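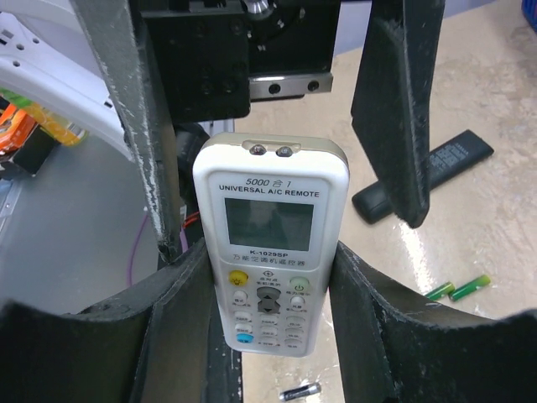

Progress against the April work plan

Prepared for Marama Hoani by Sinéad Egan, Flollosero handling rules project, Jul 4, 2026

Section 3 of the rules, on small household items, is now in its second draft. The Mollow site has been working to it since April and Heffernan has adopted all but one clause. Remote controls get their own page, as they come up more than any other item. The grip is on the sides of the housing, with the top end left clear and the screen readable to the wrist camera.

Batteries were the hardest part to agree on. The draft now says that any battery lying in the work area is logged before a session starts and again when it ends. Mollow asked for a limit on how many may be out at once. We have not set one yet.

Finger wear is a new clause. Operators check the gripping faces every 100 sessions and note scuffs, dust and worn edges on the log sheet. Replacement is still left to the site lead - Cotlow wants a fixed limit, and we will test one next quarter.

We reviewed 1891 session logs against the draft. Most gaps were missing end-of-session entries. The log sheet has been cut to 8 fields as a result.

Still open: cable routing near the hand, and wording for floor-level work.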